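Food Service Operations: Course Handout
Unit 2, Crepe and Galette Batters

Print this page | E-mail this page

Scope

These notes cover batter for thin pancakes cooked on a flat round griddle. Egg waffles and yeast pancakes are handled in the next unit. Bring the notes to the kitchen session; the ratios are not repeated on the board.

1. Wheat batter (sweet crepes)

Standard ratio by weight: flour 1, milk 2, whole egg 0.8, melted butter 0.2. Salt at one percent of flour weight. Sugar is optional and should stay under five percent, as higher levels brown the surface before the center sets.

Mix flour, salt and egg first to a smooth paste. Add the milk in stages. Butter goes in last, melted but not hot. Strain.

Rest the batter, covered and chilled, for 90 minutes. During the rest the starch takes up liquid and the gluten relaxes. Unrested batter shrinks back from the spreader and tears at the edge.

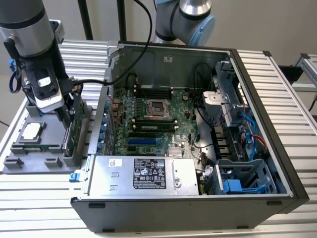

A rested batter is usually thicker than it was at mixing. Correct with milk, a spoonful at a time, until it coats the back of a ladle and a finger drawn through it leaves a clean line that closes slowly.

2. Buckwheat batter (savory galettes)

Buckwheat has no gluten. The batter holds together through starch and, where used, egg. The Trirkville formula is buckwheat flour, water and salt only, beaten hard by hand and rested overnight. The Bedarano formula replaces one fifth of the buckwheat with wheat flour and adds one egg per batch. It spreads more easily and is the one used for assessment.

Color should be brown with a lace of small holes. A pale galette with no holes means the griddle was too cool or the batter too thick.

3. Griddle temperature

Wheat crepes: 390 F at the surface. Galettes: 430 F. Measure at the center and at the rim. A gap of more than 18 degrees between the two readings will show as uneven color, and the plate should be given longer to heat.

Grease with a pad, very thinly, and wipe. Excess fat fries the underside and keeps the batter from gripping. 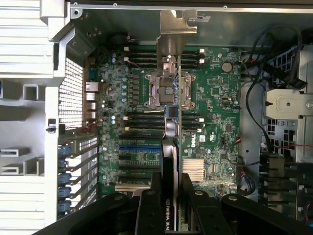 Pour off center and turn the spreader in one direction with the wrist loose. Pressure comes from the weight of the spreader alone. Lifting it midway leaves a ridge.

4. Fillings

Fillings are portioned before service. Spreads go on while the crepe is still on the heat. Ham is laid flat, in one layer, after the cheese has started to melt. Sliced banana is added off the heat, or it weeps and the fold goes soggy.

A galette is folded square with the center open. A sweet crepe is folded in quarters.

5. Costing exercise

The Sinalside stand sold 1,087 crepes in July. Using the price sheet from Unit 1, work out flour, milk and egg cost for the month with a batter loss of 2 percent. Show the working.
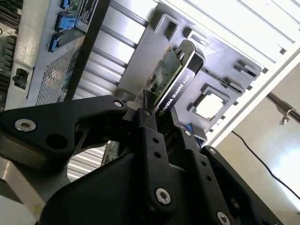 Repeat the calculation for the Bedarano galette batter and state which line of the sheet has the largest effect on the result.

6. Storage

Wheat batter: two days chilled. Buckwheat batter without egg: three days, stirred before use. Cooked crepes are stacked flat, wrapped, and used the same day.

Related handouts
Unit 1: Reading a Supplier Price Sheet
Unit 3: Egg Waffles and Yeast Pancakes
Unit 4: Layout of a Small Counter
Furukawa Reading List: Street Food Menus

Contact the course office | Copyright 2026 | Back to top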